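Garnell publishes working rules for two-armed benchtop robots

Mar 10, 2021

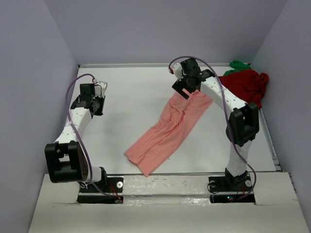 Garnell has published a set of working rules for small robot arms used in pairs on a shared bench, covering how they are fixed down, how their cables are run and what the person in charge has to do before reaching in. The rules take effect in May and will apply at every site where the company runs arms on soft goods such as clothing and household textiles.

The document is 30 pages long and replaces a collection of local instructions that had grown up separately at each site. Garnell said the older instructions disagreed on several points, including whether an arm that has stopped moving may be treated as safe to touch.

On that point the new text is firm. An arm that is still is to be treated as live unless its station is in a state the rules call Standby. A station is in Standby only when motor power has been removed from both arms, both grippers are open and the operator has confirmed this at the control screen. A lit indicator on a base shows that the electronics have power and says nothing about whether the arm may move, and staff are told not to rely on it either way.

The section on handling cloth is the longest. Two arms holding the same garment can pull against each other, and the rules set a limit on how far the grippers may move apart while both have hold of it. If one gripper loses its grip, the other must stop before it tries again. Operators may not free a snagged garment by hand until the station has gone to Standby, even where the cloth is loose at one end and looks easy to pull clear.

Spare garments may be kept inside the work area, but only against the back or side walls and outside the marked reach of the grippers. Earlier drafts would have banned them altogether. That was dropped after sites complained that fetching each item from outside meant opening the station far more often — and every opening was another chance for someone to put a hand in at the wrong moment.

Cables are dealt with in a section drafted by Woldegiorgis, the engineering firm that carried out the review behind the rules. It looked at 862 written fault reports from Garnell's sites and found that worn or pulled cables came up more often than any other single cause. Under the new rules a cable to a gripper must have enough slack for the wrist to turn fully in both directions, and the loop must not be able to drop onto the work surface. Connectors near the base have to be checked by eye at the start of each shift. Every gripper cable is to be replaced after 3,000 hours of running, whether or not it shows wear.

Bases must be bolted or screwed to the bench or set into it. Clamps will no longer be accepted for anything longer than a one-day trial. Side and back walls should be plain and of a single pale colour where cameras are used, and tape used as a marker on the bench has to be replaced when it starts to lift.

There are 9 checks to be completed before a station is started, down from a much longer list at some sites. The list is to be kept at the station on paper as well as on screen. Garnell said several of the old checks had been signed off every day without anyone being able to say what they were for.

Cekus, which supplies stations to Garnell and will have to meet the rules for new deliveries, said it supported most of the text but had asked for more time on the fixing of bases. Stations already on order were designed with clamps, it said, and changing them would delay delivery. Garnell has agreed that those stations can be delivered as designed, provided they are altered before they are put into daily use.

The two companies have not settled who pays for the alterations. Cekus said talks were continuing.

The rules do not cover larger industrial arms, which stay under the company's existing guarding policy, or stations where a person moves the arms by hand to record a task. Garnell said recording work would be the subject of a separate document — a draft is being written but no date has been given for it.

Staff who operate or maintain the stations must complete a half-day course before the rules come into force. Anyone who has not done so by then may load and unload garments at a station in Standby but may not start it.

The full text is available from Garnell's site offices and will be reviewed after one year.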